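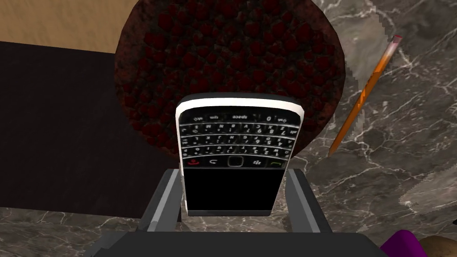 Quiet Days at Jarkbridge: places open for the autumn programme

Members are invited to apply for the autumn series of Quiet Days, which will again be held at Jarkbridge House. Each retreat lasts four nights and is led by Annick Cormier, with Darcy Sandhu assisting at the morning sittings. Applications opened in June and places are allotted in order of receipt.

The programme remains simple. Guests rise at 6.30 am, take breakfast in silence and have the remainder of the morning to walk, read or rest as they wish. The path along the Salska is open to guests throughout their stay, and those who prefer to remain indoors may use the Campbell Room, where a fire is lit from mid-afternoon. Conversation resumes at supper. An optional hour of journal writing follows, and guests should bring their own notebook.

In response to comments received after the spring series, the period of silence will now end at 5 pm. Single rooms are available to all who request them. Guests are asked to leave telephones at the reception desk between breakfast and supper. Anyone who needs to be reached by family during these hours may give the house number, and messages will be passed on promptly.

The fee is £200, inclusive of meals and bed linen. Bursaries of up to £100 are offered to members who would otherwise be unable to attend, and requests are treated in confidence. The bursary fund received £1,312 from last year's appeal, for which the Trustees express their thanks.

Application forms may be obtained from the Jarkbridge office. Dietary requirements should be stated on the form.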